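README — cell 2 equipment budget, working notes

Maintained by Ruairí Corrigan. Numbers from purchasing, layout from Efraín Taipe. Last touched in March, before the second Claretti quote came in, so the arm line is still the old one.

What's in this folder

budget.csv — one row per item, quantity, unit price, vendor, lead time
layout.pdf — floor plan, bench and rack positions, walkway
quotes/ — PDFs as received, do not rename, the csv points at the file names
photos/ — the bay, plus close-ups of the rack
notes.txt — Efraín's, unedited

Why we're doing this

Cell 1 (Nistura) went over because we priced the robot and forgot the things around it. Benches, cables, bins, floor work, someone's time to put it all together. This time everything gets a row, even the cheap stuff. If it needs a PO it needs a row.

Bench

Reusing the red steel one. Flat gray top, bolted corners, leveling feet so we can shim it without grinding anything. Saves a line in the budget but NOT the mounting plate, that still has to be made. Prudia quoted 1922 for plate plus drilling, delivery extra. Ask them if drilling on site is cheaper, I keep forgetting. 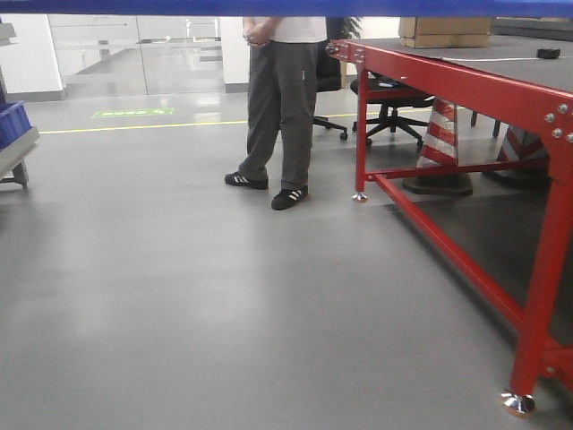
Floor space is the other thing. The arm needs its reach plus the safety margin and the walkway has to stay open, so the bench can't go any further toward the glass side. Efraín measured twice. Layout.pdf rev C is right, rev B is wrong, please stop printing rev B.

Guarding — two options in the csv. Fixed panels are cheaper, scanner is easier to move later. I'd go scanner. Not decided. Whichever we pick, the other one gets status "dropped", don't delete the row.

Rack and bins

Gravity rollers, no powered conveyor. Bins feed from the back, arm picks at the front. Ó Flaithearta can supply more of the same rack, lead time 27 working days, and they wont hold the price past the end of the quote.

Bins: 76 total. That covers the lanes, one full spare set, and the ones that will go missing. All the same size!! Mixed bins cost us a week on cell 1 becuase every size needed its own pick pose.

Guide rails are a separate part number from the rollers. Easy to miss. Order both.

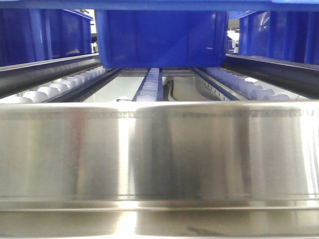 Roller lanes and blue bins, seen low over the steel lip.

Shiny metal near the pick point is a cost item too. Reflections are bad for the depth sensor. Budget a matte cover or film, row 16 in the csv, price is a guess until somebody sends a sample.

Columns in budget.csv

item — plain name, no part numbers
qty — whole numbers only
unit_price — before tax
vendor — spelled as on the quote
lead_days — working days
status — quoted, guess, ordered, on hand, dropped
owner — RC or ET

Anything marked "guess" does not go in the total that management sees. Put it in the contingency tab. Learned that one the hard way.

Still open

— second Claretti quote, arm and controller split out
— gripper: one or two? spare fingers at least
— power drop at the bench, who pays, us or facilities
— air line, same question
— training days, not in the csv at all yet
— shipping for the rack, Ó Flaithearta quote says "as agreed", nothing was agreed

Changes go through me or Efraín. Edit the csv, not the PDF. Add a line to notes.txt saying what you changed and the old price.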